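Folding by Hand, for the Machine: Automation at a Garment Reconditioning Plant

Interview, March 29, 2020

Bartosz Marciniak runs process engineering at Dumitrescu, a contractor that takes in returned and off-season clothing, inspects it, folds it and sends it back to stock. The company has been moving its folding work toward robot arms, and part of the staff now spends its shifts recording folds with hand-held grippers. We spoke by phone about the equipment, the rates and what has happened to the jobs.
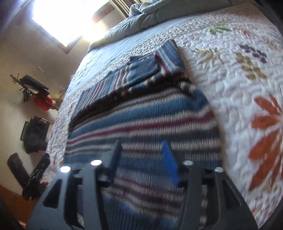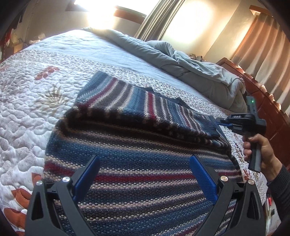
Striped knitwear on a quilted bedspread, handled with the grippers.

Starting point

Until last year the folding line at Dumitrescu was entirely manual. Garments came off inspection on a belt, went to a folding table and left in a bag. The first automatic equipment was a Faller flat folder, a plate machine of a type long used for shirts. It handled woven cotton well and knitwear poorly.

"A plate folder assumes that the garment arrives flat and stays flat," Marciniak says. "A heavy knit does not do that. The rib pulls in at the cuff and the hem, the body stretches, and the sleeve ends up somewhere other than where the plate expects it. We were sending sweaters through, taking them out the other side and folding them again."

The knitwear was taken off the Faller and returned to the tables. The second attempt, under the internal project name Rorkine, uses two arms with parallel-finger grippers and a control model trained on recorded human work. The recordings are the part that changed the working day.

How the recording is done

A worker holds a gripper in each hand and folds the garment with the fingers of the tool. A camera on the tool records the work from close range. The arms carry fingers of the same geometry, so the motion can be transferred without converting from a human hand to something else.

"You lose most of your sense of touch. With your fingers you know if you have one layer or two. With the tool you have to look, or you have to lift a little and see what comes up. That is slower, and it is also what we want recorded, because the arm has the same problem."

A recorder's target is 500 accepted folds per training set. A fold is rejected if the garment leaves the camera's view for too long, if the worker uses a bare hand to correct something, or if the final shape is outside tolerance. Mistakes that are corrected with the tool are kept.

"At the beginning people threw those away themselves. They dropped a sleeve and stopped the recording. We had to ask them to continue. If the model has never seen a dropped sleeve it has no idea what to do with one."

Not all of the recording takes place at the plant. Early sets were made only on the gray folding tables, and the arms performed badly on any other surface. Staff who agreed to it now take a pair of grippers home and work on beds, sofas and kitchen tables, with their own clothes or with garments from stock. Printed bedding is useful for this purpose, Marciniak says, as the software must learn to separate the edge of a patterned garment from a pattern underneath it. Daylight from a window is also useful. The plant has none on the folding floor.

What happened to the jobs

The folding section had two shifts before the project and has two shifts now. The distribution of tasks is different. On each shift 3 people record, and the rest fold by hand or attend the arms. Attending means clearing a garment the arm could not finish, smoothing it and returning it to the start position.

Marciniak does not describe this as an improvement in every respect. "Attending is a worse job than folding. When you fold, you set your own rhythm. When you attend, the arm sets it. We limit it to two hours at a time, and I would like it to be less."

Recording is paid at a higher grade. The grade was a point of dispute, as the original plan classed it as ordinary folding work. The folders argued that they were being asked to hand over a skill as well as use it, and that the company would keep the result after they left. The current agreement runs through May and is then reviewed.

"Their argument was correct. I said so in the meeting, and it did not make me popular upstairs. The data has a value, and the value comes from the person holding the tool. Someone with 7 years at the table makes a cleaner recording than I do. I tried it. My rejection rate was embarrassing."

Wrists and forearms

The tool causes its own strain. A trigger closes the fingers, and the weight of the gripper sits forward of the hand. Several recorders reported pain in the forearm in the first weeks. The supplier, Erkbridge, provided a lighter handle, and the recording sessions were shortened. Complaints have dropped, though Marciniak considers the matter open.

"We moved the balance point back. It helped. It is still a tool you hold out in front of you, and the garment still has to be lifted."

Present state

The arms fold T-shirts and light sweatshirts without help in most cases. Heavy knits remain with the people at the tables. Cuffs are the main difficulty: the fingers catch the top layer of the rib and leave the lower one behind, and the sleeve twists when it is moved across the body.

Asked when the knitwear will move over to the arms, Marciniak declines to give a date. The next step is a softer finger pad, to be tried on one arm first. The order has been placed, and the recorders have asked to test the same pad on the hand tools before it goes on the machine.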